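# Parts Storage on Steel Racking: Kit Layout and Retrieval

Huguette Grewal, Nam-gil Jin

## 1. Purpose

The workshop keeps small vehicle accessories on open steel racks. Before this project, parts were put wherever there was room, and a kit that belonged together could end up on different levels. We were asked to propose a layout for one rack, write a storage rule for each part type, and test whether students who did not know the layout could find parts faster with it than without it.

## 2. Background

Two earlier layouts were on record. The Burnel layout sorted parts by material, with plastic on the upper levels and metal below. The Moon layout sorted by size only. Both were easy to explain, but both split kits. A license plate kit, for instance, has a large flat part and a set of very small ones, so the Moon layout sent the frame to one level and its fasteners to another. Under Burnel, the plastic frame and the metal screws were separated for a different reason, with the same result.

Our layout, named Kodlow in the course files, sorts by kit first and by size second.

## 3. Storage rules

The rules were kept short enough to print on one sheet:

- Flat parts lie flat, with the long side parallel to the front beam.
- Hardware stays in its bag. The bag is placed on the part it belongs to.
- Brackets go at the front of the deck.
- Parts that need padding go in foam trays on a lower level.
- Nothing may stick out past the front beam.

The second rule caused the most discussion. A bag on a bare steel deck slides easily when something next to it is moved. A plate frame has cut-outs and an uneven inner area, and a bag resting on it tends to stay in place. The bag also marks the frame as a complete kit.
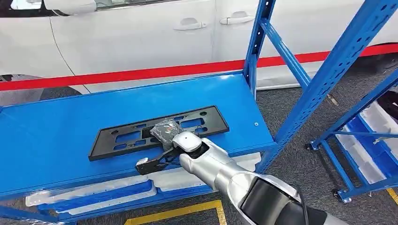
Placing the bag on the frame does have a cost. The frame cannot be lifted in one movement unless the bag is held or taken off first, and if it is tilted the bag falls. We therefore added a handling note: remove the bag, then the frame, then the bracket if one is needed.

Color was a second problem. Most of the accessories are black, and a black bag on a black frame is hard to make out from a distance. The blue deck gives good contrast at the outline of the frame but does nothing for items lying on top of it. A light-colored tag on each bag would fix this. We did not have tags in time for the test.

## 4. Test

Each retrieval started from a printed request slip. The student walked to the rack, collected the listed parts, and brought them to the bench. We logged 100 retrievals with the Moon layout and 100 with Kodlow, 200 in total. A retrieval was marked incomplete if any listed part was missing at the bench.

Incomplete retrievals fell from 5 to 4. This difference is too small to support any claim. What did change was the type of error. With Moon, the missing item was always a hardware bag. With Kodlow, it was always a bracket.

Times were recorded by hand by two people using different stopwatches, and the start point was not applied the same way in every session. We have left the times out of this report.

## 5. Remaining work

Brackets need a fixed position. A shallow bin at the front of the deck is the simplest option, and Fekia sells one that fits the shelf depth. The test should then be repeated with bag tags fitted and one person doing all of the timing.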